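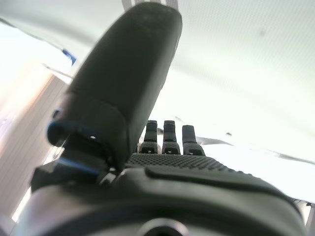 The Prolo hand from the wrist end, thumb closest, fingers up.

Progress report no. 2, Kincaid kitting room
To: Cillian McGrath, Engate workplace fund

Hi Cillian,

I'm sending the May update a bit early so you have it before your review. Budget sheet is attached separately and it's boring, which I take as good news. We're a little under on training hours and a little over on shelving, and I'd like to move one into the other if you're fine with that.

Quick refresher, as I know you look after a lot of these. The kitting room packs repair kits for Flollitz pump housings: gaskets, clips, seals, a folded instruction sheet, all into a pouch. We've done it by hand at long benches since 2008, and your grant is paying for one bench to be run with Prolo.

Where we are

Prolo now picks gaskets and clips for the small kits, mornings only. It starts at 7:30 once the bench lead has gone through the checklist, and it's parked by lunch. The small kit order for this period was 2000 pouches, and 164 of those had to be opened and redone. That's higher than I wanted! Most were double gaskets. They come out of the bag stuck together, and a person feels the extra thickness right away. Prolo mostly doesn't. We've asked the supplier for gaskets with a paper layer in between and they're sending a trial box, so I'll have more to tell you on that next time.

Clips are going much better than I expected. The thumb and fingers close on them gently enough that we've stopped seeing bent ones, and the dimpled surface on the palm wipes down easily (I was worried about packing dust in all those tiny bumps). We clean it at the end of every morning session and write it in the log.

Seals are still done by hand. We tried them for one week and gave up. They roll, they're slippery, and everybody got grumpy, me included. I'd rather leave them alone until the gaskets are sorted out. I know they were in the original plan for this stage, so please count this as me officially asking to push them back.

What it's like for the crew

You asked for more on this after the first report, and you were right, I skimped.

The biggest change is who does what in the morning. We used to have everyone on picking until the first break. Now the person at the Prolo bench is filling trays, checking pouches and clearing stoppages, and it's a very different kind of tired. Refugio Pacheco told me his hands feel better and his head feels worse, and I've heard versions of that from other people too. Watching for a mistake is harder work than making pouches. So we changed the rotation, and the bench swaps at the morning break where before one person had it until lunch. People like that a lot more.

Nobody has lost hours. I promised that in the application and I'm repeating it here, as it still comes up in the break room. The time we've freed up has gone to the large kits, where we were always behind. What I can't promise yet is what happens if we add the afternoon session, and I've told the crew so. I want to settle that with them before we ask you for anything further.

Pay is the sore spot. The bench lead now does the startup checklist, reads the fault codes and decides when to stop, and that's more responsibility than the old job. I've put in for a higher grade for anyone signed off on it. It's sitting with our head office and I'm chasing. If a line from Engate saying you care about this would be possible, I'd be very grateful.

One smaller thing: talking. The old benches faced each other and people chatted all morning. The Prolo bench faces the wall, and the person on it said they felt stuck in the corner. We can't turn the whole setup around cheaply, but we've moved the tray filling table so there's somebody close by. It helps some.

Next up

Trial the new gaskets. Finish signing off the rest of the crew on startup (the night shift people haven't had a turn yet, and they've noticed). Rewrite the fault code sheet, which was put together by an engineer and reads like it. Refugio has offered to do the first draft and I've said yes before he could change his mind.

If you want to come by, mornings are the time, any time after 7:30. Wear closed shoes, and ring at the side door, the front bell is still broken.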